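**Status:** release 2 of the data card for the Pukton Steamer Kit, last edited 9/24/23. The first release went out in June and had no fixed-view recordings. It does now!

# Pukton Steamer Kit – data card

Pukton is a tabletop manipulation kit: a set of bamboo steamers with yellow trim, their lids, white buns, a plate, and the recordings that go with them. We've been using it at Magagula for lid and basket handling, and we like it a lot. Steamers are light, round and a bit springy, and they stack, so a small mistake in the grasp shows up right away.

The wrist view is where most of the fun is. Baskets come up fast and tilted, and there's real motion blur on them, which we left in.

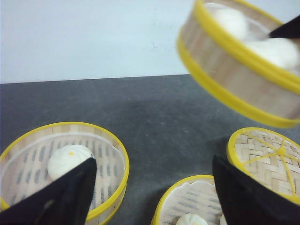 ## What's in the release

- 136 episodes, each with a wrist stream and a fixed stream
- 9 task prompts in plain English, such as "take the lid off and lay it flat"
- a loader for Plodex, our playback tool
- split files (`train.txt`, `heldout.txt`)

Episodes run around 80 seconds. Some are a good deal shorter, mostly the ones with a single lid move.

## Tasks

The prompts cover lids, baskets and plate work. Plate prompts start with the steamer closed and the plate beside it, and the gripper has to commit to one or the other early on. Watch the approach in Plodex at half speed if you can – it's a great way to see where a policy hesitates.
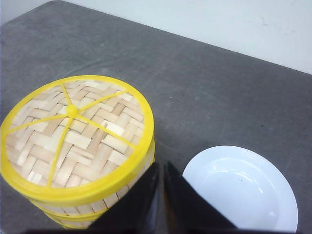 Prompts are stored once per episode, in `meta.json`. We don't label substeps. If you need them, the Waris annotation format imports cleanly, and we'd be very happy to take a pull request with your labels.

## Lids

Lids turned out to be our favorite part of the kit. The weave is busy, the spokes are thin, and a detector trained on plain pot lids gets confused in all sorts of interesting ways. Start here if you only have an afternoon.

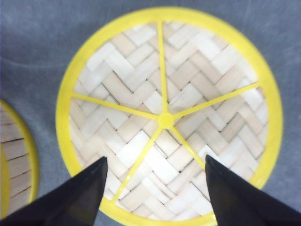

*Wrist view, gripper open over the woven side with its five yellow spokes.*

## Loading

```
pip install plodex
plodex open pukton/ --view wrist
plodex open pukton/ --view fixed
```

Both views share a clock. Older Plodex builds ignore the `--view` flag and open the wrist stream, so update first.

## Fixed view
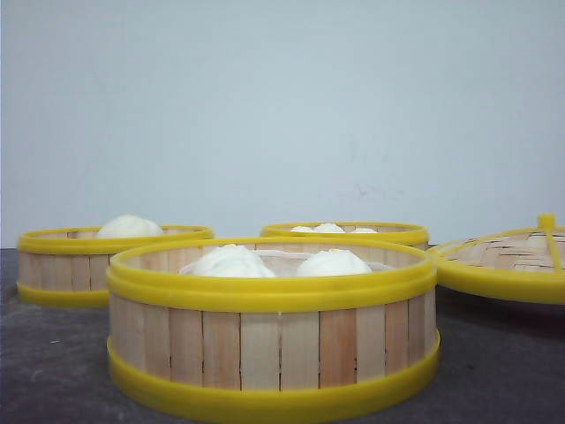

Bun counting is harder than we expected, and the fixed view is the reason to try it. The camera sits low enough that near rims hide a lot. With three baskets out, the front one gives you both of its buns cleanly, while the middle one at the back shows only the tops of its buns over the rim. Use the wrist stream to check your counts before you trust them. A simple two-view vote already helped our baseline, and we'd love to see somebody beat it.

## Known limits

- One tabletop and one plain wall throughout. Expect a drop on patterned surfaces.
- No steam, no water, no sauces.
- The weave aliases badly below half resolution – keep the wrist stream at full size for lid work.
- Held-out episodes use the same steamers as training.

## License

Recordings are free for research and teaching. For the physical kit, write to the Magagula parts desk and mention the release number.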